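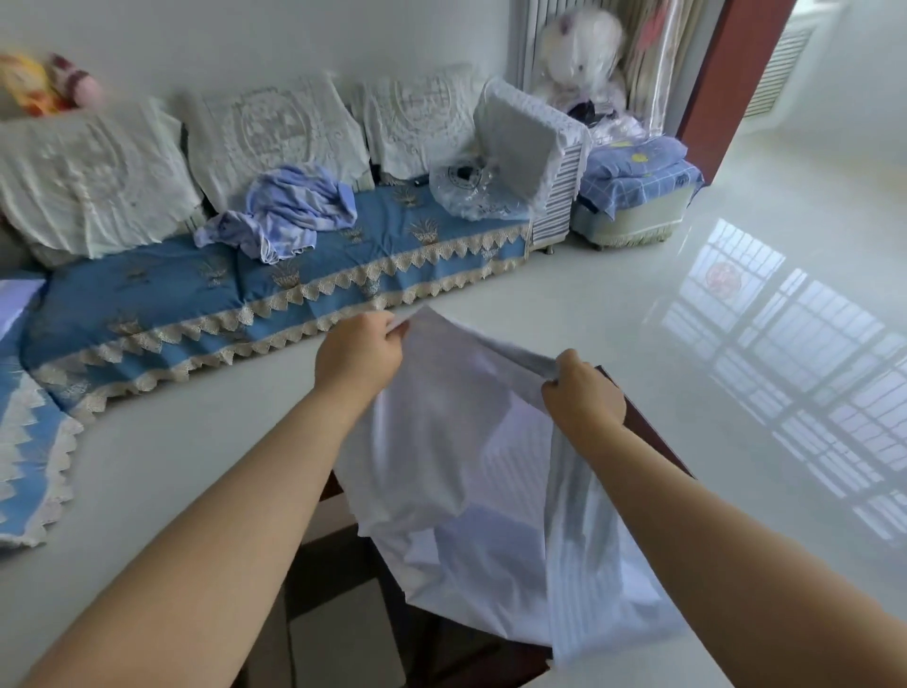
Working through the laundry in the front room, with the blue sofa covers in place behind.

Shahzad Gondal folds laundry the way other people cook for guests. He talks the whole time, he has opinions, and he can't wait to show you the next trick!

"Start with the top edge," he says. "Always. Get two good grips on it, let the rest hang, and then look at what you've got."

Gondal runs Linetti, a small home-linen workshop that teaches people to look after the fabrics they already own. The class list has reached 85 this year, and a good many of them come for one thing: covers. Sofa covers, backrest covers, dust covers, all the pieces that keep a family room looking cared for.

He loves a lace edge. The light blue slipcover with its little gold motifs and cream crocheted points is just the kind of thing he gets excited about. "Look at those triangles along the seat! You wash that gently, you lay it flat, and you pull every point out with your fingers while it's damp. It takes me nearly 13 minutes for one long edge and I enjoy all of them."

The white embroidered backrest covers get the same attention. Gondal irons raised flowers face down on a thick towel so they stay raised — a habit he picked up from his first teacher, Paavo Kauppinen.

"Paavo would iron one cover and then make me do it again," he says, laughing. "He was right, too. Mine looked like a road map."

What about the big plain pieces, the ones most of us roll into a ball and push to the back of the closet?

"Fold in half, then in half again, and smooth it with your forearm between folds. Your whole forearm! People only use their fingertips and then wonder about the creases."

And the heap in the middle of the sofa? He grins. "Every sofa has a heap. I do the large things first, and by then I'm warmed up for it."

His next class, in December, is all about crochet trim.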